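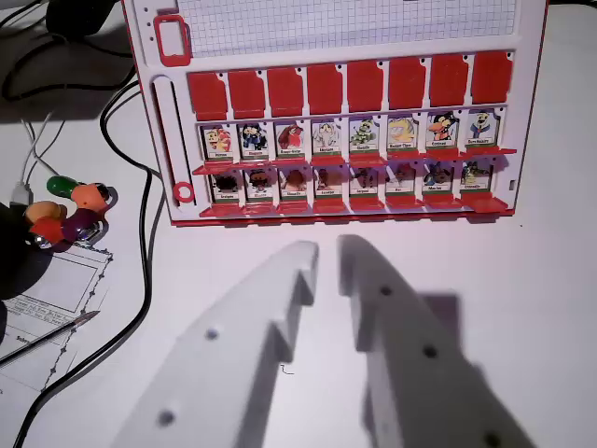 The face-guessing game on the white table, cartoon cards and all.

I'd been meaning to get out to the Stekdale open day for years, and this October I finally did it. It's a short drive for us, but it's one of those places you go past on the way to somewhere else and never stop. The old Trastilent building opens its doors once a year so people can see what goes on inside, and this time a good part of the upstairs was given over to games and toys. I'm a sucker for a board game, so that was my whole afternoon sorted.

We got there just after 10 in the morning and the car park was already a mess. The fellow on the gate told us they'd had 1,106 people through last year and were hoping for 2,000 this time, and going by the lineup for coffee I reckon they might have made it. Parking was free, entry was a gold coin, and the sausages were run by the Tastis stall from the markets, who do a very good onion. I had two. No regrets.

Downstairs is mostly offices and a long hallway of old photos, and I'll admit I went through that part pretty quickly. Upstairs is where you want to be. The rooms are bright and plain, with things set out on tables and no fussy signs telling you what to think.

My favourite by a mile was the guessing game. I grew up with a version of this that had lost half its faces, so we used to play it with bits of cereal box stuck in the slots, and seeing one with its cards in place gave me a proper little thrill. It's the red and white sort, with rows of flaps you fold down as you rule people out. The faces are cartoon characters, each with a tiny name at the bottom, and they're a lot more colourful than the moustaches and hats I remember. There's one with red hair, one all in green, one with hair so yellow it nearly glows, and my pick of the bunch - an orange beaky character in a black hat. If you're asking "does your person have a beak?" in your first turn, you're either very clever or very lucky.

The top row of flaps was down, so the cards behind the lower row looked a bit gloomy by comparison, tucked in under the ledge. I had my nose right up to it trying to read the names and gave up. My eyes aren't what they were, and the lettering is tiny!

I got talking with a mum beside me about whether these games are any good with little kids. She said hers only ever asks about hair. Mine were the same at that age, and it's a perfectly good strategy until you strike a run of brown-haired ones and you're stuck. 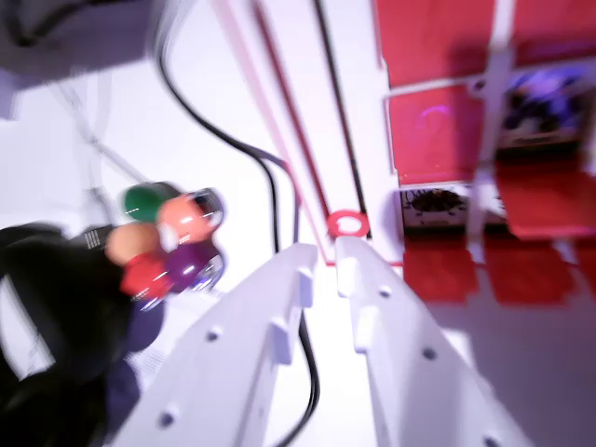 The other thing I liked was how many small bits and pieces there were to look at. A little red ring lying on the white had me puzzled for ages. I decided it belonged to a stacking toy, my other half said it was off a hoopla set, and we never did settle it. Then there were the coloured knobs, all bunched together in green, orangey pink, tan, red and purple, and the purple one had a lovely shine on it. They looked good enough to eat, like boiled lollies. I'd have happily taken the lot home in my pocket.

After that we had a wander through the Zhong room at the end of the hall, where you could have a go at some wooden puzzles. I lasted 10 minutes on mine. A kid next to me did his while eating a muffin.

A few practical things if you're thinking of going next year. Go early, as the stairs get clogged by lunchtime and there's only one set. There is a lift, but it's slow and you have to ask at the desk for it. The washrooms are out the back past the bins. Bring cash for the food, the card machine was on the blink when I was there and the nearest ATM is at the servo. Allow a good hour and a half for upstairs if you've got kids with you, and 30 minutes will do for the rest.

I came home and went straight to the hall cupboard to look for our old guessing game. Found the box, found the cereal-box faces, and found only one of the boards. If anyone local has a spare, I'm after a blue one.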